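Home | Facilities | Report a fault | Track a request | Contact

This site uses cookies to remember your location and preferred building. Accept | Manage settings

Request 597: Desk-side waste bins, liners slipping and recyclable bottles in general waste
Published 22 July 2025
By Facilities Helpdesk, Price Building, Jesolthorpe

Status: Resolved, under observation
Category: Waste and cleaning
Priority: Standard
Site: Price Building, second floor, shared workrooms

Summary of request

The requester reported that liners in the small metal bins on the second floor were falling in when items were dropped into them. Loose rubbish was then collecting at the bottom of the bin, beneath the bag, and was being missed at the evening collection. The requester also stated that plastic drinks bottles were being placed in these bins with their caps on and with liquid still in them, and that on two occasions in June a bag had leaked on to the carpet while being carried to the service lift.

The request asked for one of the following: larger bins, a different liner, or clear instructions for staff.

Initial assessment

The helpdesk contacted the cleaning contractor, Cirkley, and asked which liners were in use. Cirkley confirmed that the usual white liners had been out of stock and that a smaller size had been supplied in their place. The smaller liner reached the rim of the bin but left very little to fold over. Any item heavier than paper was sufficient to pull it down.

The carpet was inspected on the same visit. One mark was found near the door of the end workroom and was added to the periodic cleaning schedule under a separate reference.

Action taken

1. The smaller liners were withdrawn from the second floor cupboard and returned to Cirkley.

2. A box of 500 light-blue liners was issued from the Gemerville store. These are of the correct width for the 32 bins on this floor and allow a proper fold at the top.

3. Cleaning staff were asked to fit each liner as follows. Open the bag fully before placing it in the bin. Press the base of the bag down to the bottom by hand so that no air is held beneath it. Fold the edge outwards over the rim on all sides, leaving a band of bag around the upper part of the bin. The band may be loose. It should not be knotted or taped.

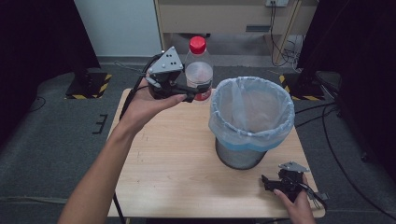
4. Users of the workrooms were asked to deal with bottles before disposal. Any remaining drink is to be poured away at the kitchen sink. The cap should be screwed back on and the bottle taken to the recycling point beside the kitchen door. Bottles should not be put in the lined bins, even when only a small amount of liquid is left.

Response from requester

The requester confirmed that the new liners were staying in place. A further question was raised as to whether bins could be emptied at midday as well as in the evening. The requester noted that the end workroom fills more quickly than the others when meetings run through lunch.

Helpdesk reply

A midday collection is not included in the present arrangement with Cirkley. A spare roll of liners has been left in the second floor cupboard, and any member of staff may change a full bag. Tied bags should be left in the service lobby and must not be placed in the corridor, which is a fire route. If the end workroom continues to fill early, a second bin can be requested by means of the standard form, quoting this reference.

Replacement bins were considered and were not approved. The existing metal bins are in sound condition, and the fault lay with the size of the liner.

Outstanding items

Cirkley is to confirm in writing that the smaller liners will not be supplied to the Price Building again without notice to the helpdesk.

A notice on the disposal of bottles is to be placed at the kitchen sink. The wording has been agreed and the notice is with the print room.

This request will remain open to comments from the requester until the carpet cleaning has been completed. Other users experiencing a similar fault should submit a new request and state the floor and room.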